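Início | Cozinha | Arrumação | Arquivo | Sobre

Como arrumar os lanches e as compras secas em caixas abertas
Por Hanna Wilczyńska
Tempo de leitura: 4 minutos

Moro em Portugal há 11 anos e o armário da minha cozinha continua a ser pequeno demais para tudo o que compramos. Antes eu guardava os pacotes de bolachas e batatas fritas em pé, uns atrás dos outros, e os de trás ficavam esquecidos até passar o prazo. Agora uso caixas abertas em cima da mesa e depois levo-as para a prateleira. Explico o método como o faço em casa.

O que é preciso

Uma mesa livre de loiça.
Caixas sem tampa, de madeira ou de cartão.
Um cesto, se tiver.
Um marcador e fita de papel.
Molas da roupa para os pacotes já abertos.

Primeiro passo: tirar tudo para fora

Leve para a mesa tudo o que está no armário e também as compras novas. Não comece a guardar ainda. Leia as datas e ponha de um lado o que deve ser comido em julho ou antes. O resto pode esperar do outro lado.

Os pacotes moles, como os de batatas fritas, devem ir para uma caixa de paredes firmes. Eu gosto da madeira, porque não dobra quando a puxo da prateleira só com uma mão. Coloque os pacotes um pouco inclinados, com a parte selada para cima. Assim se abrem sem os tirar todos e não se partem as batatas. 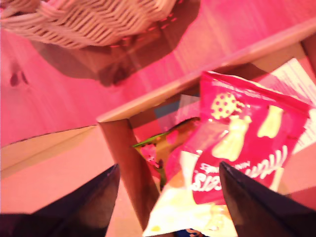

O cesto serve para as coisas que não têm forma certa ou que precisam de ar: cebolas, alhos, pão do dia. Não recomendo pôr lá pacotes pequenos, pois prendem-se no entrançado e podem rasgar. Se o seu cesto larga pontas, passe primeiro um pano húmido e deixe secar bem.

Segundo passo: escolher o cartão

O cartão é bom para os lanches individuais, aqueles que as crianças levam para a escola. Procure uma caixa baixa, com abertura para a mão na frente. O meu vizinho Benedito Marinho corta as abas de cima com uma faca, mas eu prefiro deixar uma levantada atrás, que serve de encosto aos pacotes mais altos. Se quiser cortar, faça-o antes de encher.

Ponha na frente o que acaba o prazo primeiro. Os chocolates ficam longe do forno e da janela. Não encha até à borda: deixe até 4 centímetros livres, para a prateleira de cima não esmagar nada. 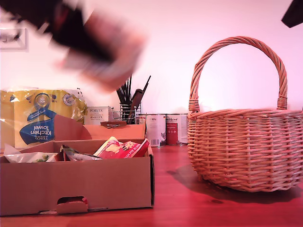

Terceiro passo: os volumes grandes

O papel de cozinha ocupa muito lugar e pesa pouco. Deixe-o na embalagem fechada e guarde-o na prateleira mais alta, ou em cima do armário. O que vem em caixa própria, como um moinho de café, pode ficar na sua caixa se o usa poucas vezes. Se o usa todas as manhãs, tire-o da caixa e dê-lhe um lugar perto da chaleira.

Quarto passo: etiquetas

Escreva na fita uma palavra só: «doces», «salgados», «escola». Cole na frente da caixa, à altura dos olhos. Eu experimentei escrever o conteúdo completo e tinha de mudar a fita a cada compra.

Repita a revisão uma vez por mês. Comigo demora 12 minutos, mais um pouco depois das festas.

Contacto | © Hanna Wilczyńska | Voltar ao topo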